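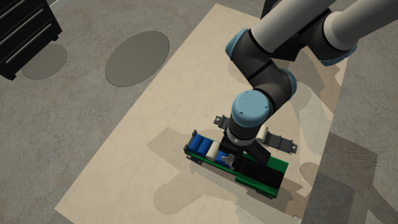
One customer told us her inhaler finally made sense once she had a spacer on the end of it, and asked why she hadn't been handed one years ago. We hear that a lot, and we love hearing it!

Breathing Aids > Spacers and Chambers

Brirkora Inhaler Spacer

Posted September 14, 2019 by the Estatton product team

The Brirkora is a clear chamber that fits between your inhaler and your mouth. It holds the spray for a moment, so you don't have to press and breathe in at exactly the same time - a tricky thing to get right, especially when you're already short of breath. It holds 200 ml and comes apart into two pieces for washing.

It fits most standard spray inhalers. It does not work with dry powder inhalers, so check with your pharmacist if you aren't sure which kind you have.

Using it

Shake the inhaler, push it into the soft end, seal your lips around the mouthpiece and press once. Breathe in slowly. If you've been prescribed a second puff, shake again and repeat.

Cleaning

Wash it before first use and then once a week in warm water (no hotter than 40°C) with a little dish soap. Let it air dry. Please don't rub the inside with a towel - static builds up and the medicine sticks to the walls.

What's new

The softer Poirier mouthpiece is now standard, and it's lovely. Masks are sold separately. Orders ship from Trerkthorpe, and unopened spacers can be returned within 60 days.

Last updated: June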